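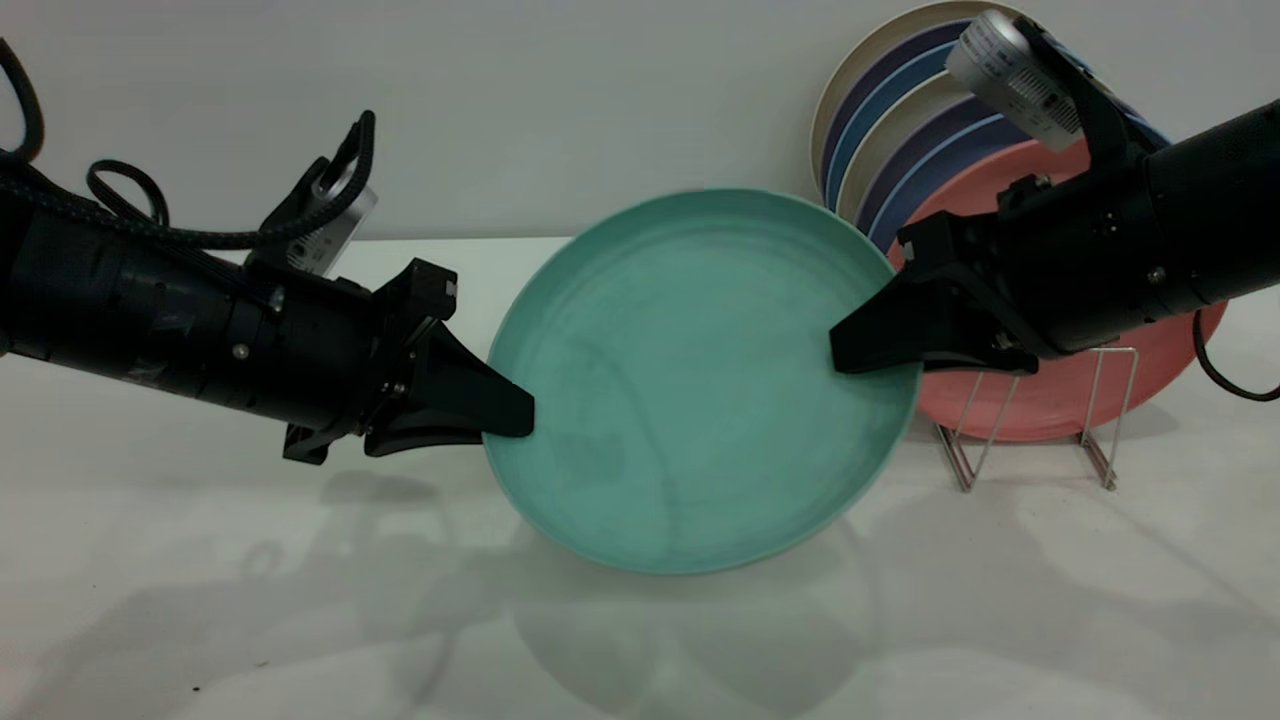

The Mokik dinner plate in teal, tilted to show the raised rim and matte inside.

Mokik Dinner Plate in Teal: Review

By Lempi Laaksonen

I bought 6 of these plates to replace a white set that had lost most of its glaze around the edges. They have been in daily use in my kitchen since May, mostly for dinner, with a few packed lunches and one birthday cake along the way. I paid for them myself.

Mokik sells the plate in several colors. Mine are the teal, which looks closer to mint green in a bright room. The rim is raised and slightly lighter than the rest of the plate. The inside is matte and has a faint mottled texture, so the color doesn't look completely flat. On a white table it stands out well. On my dark oak table it looks a little duller, and I had hoped for more contrast with the food.

Shape

The plate has a shallow curve and no sharp corner where the bottom meets the side. For pasta with sauce, curry, or anything with a dressing, this works nicely. The rim keeps liquid in when you carry the plate from the stove to the table. A thin soup is too much for it. I tried that on a Monday night when every bowl was dirty and had to walk very slowly.

The curve is less helpful with steak or anything else you need to cut hard. The food slides toward the middle and the flat area there is smaller than you expect. My old Esetti plates were better for this.

The raised rim is easy to hold. My father-in-law, Gerasimos Stergiou, has arthritis in both hands and finds these easier to pick up than the flat plates at his own house. He has since asked for two.

Marks and cleaning

My main complaint is the surface. A matte finish shows smudges, and this one is no exception. Fingerprints and faint smears show up on the inside when light hits it from the side. Tomato sauce rinses off with no trouble. Oil needs hot water and a proper wipe, and a plate that looks clean at the sink can still look smudgy on the table.

The dishwasher gets them cleaner than I do by hand, but the drying cycle sometimes leaves water spots. A dry dish towel takes care of those. Knife marks have been light so far. I can find up to 4 on the plate that gets used the most, all of them short and only noticeable up close.

Stacking

They stack evenly and don't rock. The rims add some height, so the stack is taller than my old one and I had to move a cabinet shelf up one notch. They fit the lower rack of my dishwasher if I leave an empty slot between plates. Without the gap, the rims touch.

Compared with the Buken

My neighbor Thilini Howlader has the Buken plate in a similar green, and we swapped for a week. The Buken is glossy, wipes clean faster, and has a wider flat area. It also has a much lower rim, and my kids got rice all over the table. I was happy to get mine back. Thilini kept hers too.

Would I buy it again?

Yes, for everyday dinners with sauce. If smudges bother you, look at a glossy plate, or at least choose a lighter color than this one.

Rating: 4 out of 5

Contact | Copyright Mowat Kitchen Reviews | Back to top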